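Solheim Residence Guide
Section 7: Shared Laundry Room

7.1 Before You Begin
Residents must activate a Stutent laundry account before first use. Accounts are issued at the Altelgate office on presentation of a room key.
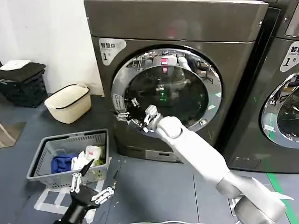

Machine 1
Gray laundry basket on a white stand at left

7.2 Starting a Load
1. Read the number on the label of the machine you intend to use.
2. Empty all pockets and close zippers.
3. Place items inside and shut the door firmly.
4. Enter the machine number in your Stutent account and confirm payment.

Note: Payments cannot be moved to another machine once confirmed.

Caution: Do not pull on the door during a cycle. If it stays locked after the cycle ends, call the service desk at extension 254.
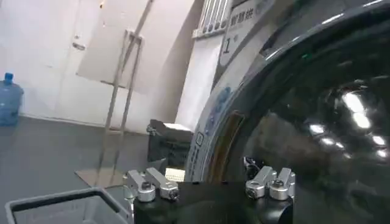 Machine 1, door and controls.

7.3 Unclaimed Items
Laundry left overnight is taken to Room 1147 and held until the end of the month. Bring your room key to collect it. Items not collected by then are donated.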